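Branmont Notes > Diary > Work

Print this entry | E-mail this entry

Wednesday, June 7, 2023
By a bench technician, second shift

Day three back on the handling trials after the long weekend. I was on the floor by seven and out at four, with lunch at my station, which I said last month I would stop doing.

The count on the board this morning was 2,613 completed picks since the trial started in May. A completed pick means the clear disc comes up off its rest, goes across, goes down in the right spot and gets let go without a chip or a smear. Everything else goes in the other column. We used to do all of it by hand, in gloves, and no one kept a number. Now there is a number, and it is the first thing people look at when they come in, before the coffee.

My own part has changed more than I expected. Until the spring I moved discs. Now I spend most of the shift showing the motion with the hand-held gripper, slowly, and then doing it again. You hold it, you close the fingers on the disc, you carry it over, you set it down. The Trokeo arm is supposed to pick it up from that. I do the same thing I did before with a heavier hand on it, and at the end of the day the discs are back where they started.

The rim is the hard part. It's the only place you are allowed to touch, and it is rough, so it catches. By hand I never thought about it. I would feel it catch and ease off. With the gripper I have to think about the angle before I close, and I have to explain the angle afterward on a form. The form has a box for "reason for adjustment." I have written "felt wrong" in it so many times that I was asked to find other words. Today I tried "resistance at lower edge" and that was accepted.

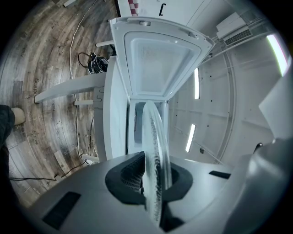 We did 86 runs before lunch and I would call it a decent morning. The early ones were stiff. After the first break I loosened my grip and the rest went better. My wrist is sore on the thumb side. I have started switching hands every 15 runs. The left-hand runs are slower, but they said to keep them.

In the afternoon there was a meeting about the schedule. The short version is that the night handling job will not be refilled. The two people who had it have already moved to inspection at the Notum building, so there was no bad scene. One of them told me at the door last week that she sleeps now and can eat supper with her kids. The other one misses the night rate, and that was 435 a month to him, and inspection doesn't pay it. I don't think either of them is wrong.

Someone asked what happens to days. The answer was that days are needed for demonstration, for recovery and for care of the machine. Recovery means going over when it stops and sorting out what it was holding. I wrote the three words down. Demonstration will end at some point, because you only need to show a thing so many times. Recovery should get smaller if it all goes well. That leaves care of the machine, and I haven't been trained on that. I put my name on the list for the course. There were four names ahead of mine.

I asked about the pay grade too. At the moment we are all still listed as handlers. The new title is supposed to be operator, and it has been supposed to be that since the kickoff. The answer was that it is with the people at Duangkaew, who own the job descriptions for all the sites. So it is with them.

One thing I noticed and want to remember. People talk less. When we handled discs in pairs, one passing and one placing, you talked all shift without deciding to. Now one person shows and one person logs, and the logger has to listen for the call at the start and the end of each run, so you keep quiet in between. At break everybody looks at their phone. I said this in the meeting and it was written down under "other."

On the good side, breakage is down, even counting the machine's mistakes. My hands are not dry and cracked from the gloves anymore, and I noticed that in the shower on Sunday. The lifting is gone as well. I used to come home and lie on the floor for my back and I haven't done that since before the trial.

The last hour was slow. The arm stopped twice and I cleared it twice. The second time it had the disc held perfectly well and had just quit partway over, and I stood there a minute before I took it, because I would have held it the same way. I logged it as a stop, no damage.

Tomorrow is the thicker discs. I need to bring the wrist wrap, and ask again about the course.

Print this entry | E-mail this entry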